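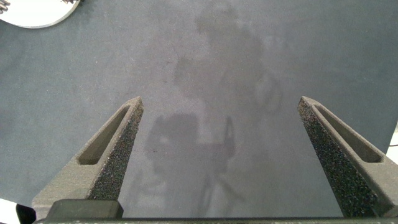
I have strong feelings about what you put small parts down on, and I've bored enough people with them in person that I may as well write them down. My view is that the surface matters more than the tools. You can muddle through with a cheap screwdriver (I have, for years), but try finding a dropped washer on a patterned tablecloth. Give me a plain matte grey like this one, a bit mottled, a bit paler towards the middle, with nothing in it to argue with your eyes. It's a dull colour and I love it!

I came to this late. I used to do all my fiddly jobs on a pine kitchen table with a lovely strong grain, and small things simply vanished into it. The low point was a clock kit from a firm called Potport, which had 14 little brass bits in a paper bag, and I tipped the whole bag out in one go like somebody emptying crisps into a bowl. I spent most of an evening in June with my cheek on the wood, looking sideways for a spacer. It was in my cuff. 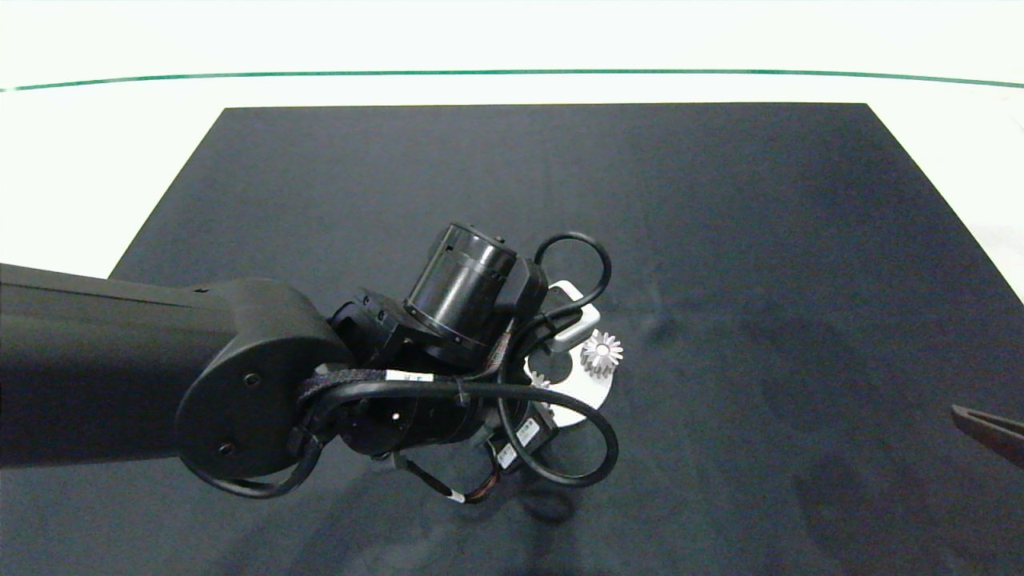 So I bought a mat. People in the clubs and forums get very grand about mats, and there's a chap on the Udivach boards who'll tell you that anything under 17 quid is a placemat, but I think that's nonsense. Dark and flat will do. Silver things show up on it straight away, white things show up even better, and you can leave a job half done, go and put the kettle on, and see where you'd got to when you come back. I don't much care for the green ones with grids all over them, as the lines are forever pretending to be something you've dropped.

The other half of my argument is about laying out, and here I know I'll lose some of you. I think you should put the pieces down with space between them before you fit anything to anything. Gears especially. A gear lying on its own gives you a chance to look at the teeth and the hole through the middle, and to think about what it's meant to sit on. Once it's in a heap with its friends you're only rummaging.

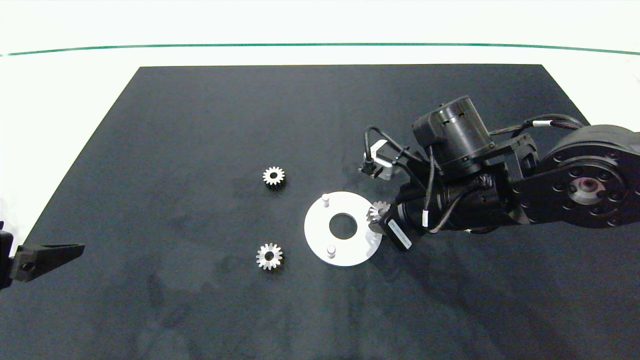

Two small gears, and the white plate with its pins, set out with room to spare.

My brother-in-law says this is all faff and that he could have the thing together while I'm still arranging it. He might be right, too, on a good day. But he also owns a Dagdag music box that has never played a note, and he keeps the leftover bits in a jam jar, and I know which of us sleeps better.

What I won't budge on is the fancy stuff. Trellport used to sell a bench tray with little numbered wells, and I had one, and all it did was give me more places to forget to look. A plain surface gets scuffed and picks up specks and you wipe it over now and again. That's the whole of the upkeep, and I'd take it over a tray any day of the week.

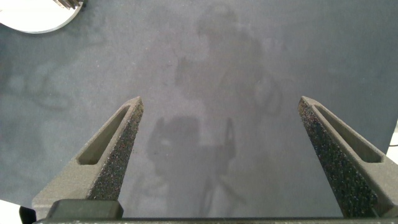
A few scuffs and pale specks on the grey, and none the worse for them.

If you're starting out, then, spend your money on the mat first and worry about nice tweezers at Christmas. And roll your sleeves up before you open the bag.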